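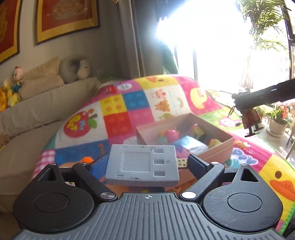

Gray plastic part between the pads, open toy box behind it, window at upper right.

To: wyss-users
Subject: Re: Gripper width drifts from pad contact when the window is in view
Date: Aug 17, 2024

Replying inline. The still attached above is from the same set of recordings as the log I sent to the list in February, so you can check it against your own crops.

> We are on the current Wyss release with the default config. Tracking is
> fine in most rooms, but in homes with a big window the estimated finger
> width jumps by several millimeters for a few frames and then comes back.
> The planner reads the jump as a release and drops the object from the
> scene. Is this the marker detector, the exposure, or the filter? We tried
> a longer filter window and it only made the release late.

In our case it was exposure first and the filter second. The detector was doing what it was told.

The stock config meters on the whole picture. In the attached one the window takes up the upper right and is blown out to white. The right pivot cap also throws back a bright white reflection, while the left one looks darker and brushed. If your width estimate is fitted to both caps, the right one is where the fit will go wrong. The pads have the same problem. The left one shows a lighter blue face and the right one a darker navy, so a single color threshold for both sides will lose one of them sooner or later.

What we changed, in the order I would try it:

1. Meter on the lower part of the picture only. In Wyss this is the meter_region setting. We use the bottom 45 percent. The window stays white, and that is fine because nothing in the width estimate needs it.

2. Set the pad thresholds per side. The default file has one entry called pad_hue. Split it into pad_hue_left and pad_hue_right and run the calibration script again for each. It takes 10 minutes or so on a laptop.

3. Put the filter back to its default of 5 frames. A longer one hides the jump in the plot, but the planner still sees it, only later, as you found.

4. Turn on the hold flag in the Drulluvov bridge. With it set, the planner will not accept a release unless the width change and the object mask agree. Before we had this, a bad frame was enough to clear the object.

> Second question. The object mask leaks into whatever is behind it. Would
> a better segmentation model help, or is it a depth problem?

Probably some of both. Look at what the mask has to deal with in the attached still. The held part is pale gray, with slots down its right side and a recessed square panel. There is a cream-colored strip with small square holes sticking out between the part and the right pad. Our mask took the strip as part of the object in one run and as part of the finger in the next. The patchwork blanket behind has printed animals, blocks and fruit all over it, and the older model liked to report those as separate objects.

We did not retrain. We seed the mask from the area between the pads and limit how far it can grow per frame. The patch for that is on the Prallunby branch, in the mask folder. It is small and should apply cleanly to the release you have. The growth limit is set at 40 pixels, which suits our lens. If yours is wider you will want less.

The strip is still not handled well. For now I label it by hand on the first frame and let the tracker carry it. If anyone on the list has a cleaner way to deal with thin things sticking out beside a pad, I would like to see it.

> Last one. Should the planner treat the box as one obstacle or should we
> model the things inside?

One obstacle with an open top, for placing. We tried modeling the contents at Drasuvstead and the plans got slow without getting better. The toys inside hide each other, and the pose estimates for the ones at the back wall were poor. What we keep now is a height map of the inside of the box, updated once before the approach and then frozen until the fingers open. If you leave it live, the held part shows up in the map as the fingers come over the edge and the planner backs away from its own object.

Also check the box angle. The planner assumes box walls line up with the table axes unless you pass a yaw. The box in the still sits at an angle with a corner pointing away, and with yaw left at zero the approach would clip a wall. The setting is container_yaw, and it is missing from the docs – I have a note open to add it.

If the width still jumps after steps 1 and 2, please send the raw log along with the plot. The plot is drawn after the filter, so it is hard to tell from it which side failed.

--
wyss-users mailing list
To unsubscribe, send a blank message with "unsubscribe" as the subject.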